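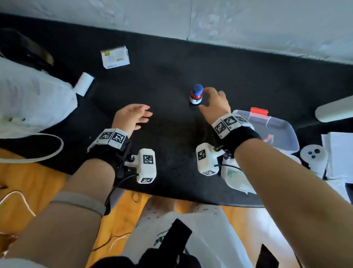 Small bottle, blue cap, on the black carpet

Re: [clestholm-neighbors] Getting marks out of rental carpet
4 May 2020

> Hi all, we're moving out of our place on Ibarra in a couple of weeks
> and there's a rusty ring on the bedroom carpet where a plant stand
> used to be. I've tried dish soap and it only made the ring bigger.
> The landlord wants 69 dollars a room for cleaning. Has anyone had
> luck with something you can buy at a regular store?

Oh, I feel for you, we had the same thing in April when we left the Sistport apartments! Ours was from a metal file cabinet (cheap one, lousy feet) and it left two orange squares right by the window.

First off, stop with the soap. I did the same and the leftover suds just grab dirt, so rinse it with plain cool water and blot until your towel comes up dry. Then try lemon juice and salt, let it sit for 10 minutes, and blot again. I had to go through that seven times over a weekend, which was boring, but the squares got so pale that the guy with the clipboard walked right over them.

Do test it in the closet first! Lemon can lighten a dark carpet, and then you've got a whole new spot to worry about. And please don't use bleach on rust, it sets it.

I did try the Proltik spray too, and for rust I wasn't impressed. It was great on the coffee by the couch, though, and I've got half of it left if you want to come by for it. I'd leave it on the porch for you.

Also, read your lease before you pay for anything. Ours said "normal wear" and I argued that dents from furniture count. They let the dents go but still charged us for the blinds, grr.

Good luck with the move!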